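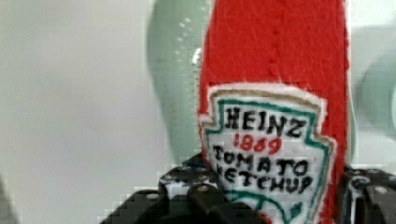
The Felt Pantry

Saadet Yalçınkaya keeps her groceries in the sewing room. There's a tin of peas on the windowsill, a wedge of cheese under the lamp, and a carton of eggs on the ironing board, six of them, each with its own little zip so that a yolk can be taken out and put back in. You could drop the lot down the stairs and the only casualty would be your dignity, running after the peas.

She has been making felt food for the toy library in Pullmont for long enough that the first children who played with it are now tall and slightly embarrassed to be reminded. It started with a fried egg. Her niece, Şengül Karaca, was on the roster at the library then and mentioned over tea that the play kitchen had a lovely stove and nothing to cook on it except a plastic turkey with a bite out of it. Saadet went home, found some white felt left over from a Christmas stocking and a scrap of yellow, and had the egg done before the news came on.

"I thought, well, an egg is a bit lonely," she told me, and so there was bacon, and then toast for the bacon to sit on, and by the end of that March there was a whole breakfast, with a choice of spreads.

The thing about pretend food, and I hadn't thought about it until I spent a morning on the floor at Pullmont with my knees complaining, is that children want the ordinary stuff. They'll admire a felt croissant and they'll be quite polite about sushi. But what they reach for is whatever lives on the table at home, and for a great many of them that means the sauce. A ketchup bottle in red felt, with a proper label, gets carried about like a family pet. It goes on the sausages, it goes on the cake, it goes on the baby doll. One small boy held it upside down over my notebook for quite some time, with great concentration, and then told me it was ready.

A label makes all the difference, Saadet says. A plain red tube could be anything at all – a crayon, a candle, a fire extinguisher. Put the familiar Heinz shield on the front, with the name in black and the 1869 in red underneath, and even a two-year-old who can't read a word will tell you what it is. Embroidered lettering on something this soft will wander a bit, and she rather likes it when it does. A wobbly K in ketchup looks friendly to her. Machine-perfect letters, she says, look as though they've come to inspect the kitchen.

I asked her how you go about a bottle if you've never made one, and she cleared the cheese off the table to show me. Red felt, the fuzzy sort if you can get it, doubled over and pinned. Cut more generously than you think you should, for stuffing eats up width in a way that surprises everybody the first time. The label has to be worked on its own piece of white fabric and sewn on while the bottle is still flat. Saadet did her first one after stuffing and describes it as trying to sew a button on a cat. She draws the shield on baking paper, folds it down the middle to keep the two sides matching, and does the green outline before any of the words, so she knows how much room she has left. TOMATO fits nicely. KETCHUP is one letter longer and has to be coaxed.

The seams she leaves showing. She used to turn everything inside out and poke at the corners with a knitting needle, but little fingers like a ridge to run along, and a seam on the outside is easier to mend.

Mending is a good part of it. Hacer Kaplan, who looks after the Pullmont shelves, has 235 pieces of soft food on her list, and on any given morning a fair few of them are in the hospital basket by the door. Carrots lose their tops. Pea pods come unstuffed. Felt also goes bobbly with love, and Hacer's answer is a fabric shaver, used lightly, and then a cool hand wash in a pillowcase and a long dry on a towel well away from the heater. She doesn't put anything embroidered in the machine any more, after an afternoon with a jam jar that she would prefer not to discuss.

The library lends the food out in sets of 16, in drawstring bags, and Barry Fairclough sews the bags. He learned on his late mother's machine and does a very handsome double hem. His favourite colour for them is mustard, which causes some muddle, as there's also a felt mustard.

When I left, Saadet was halfway through a pickle. She'd chosen two greens and was holding them up to the window in turn, asking which one looked more sour to me. I said the darker one. She thought about it kindly, and threaded her needle with the other.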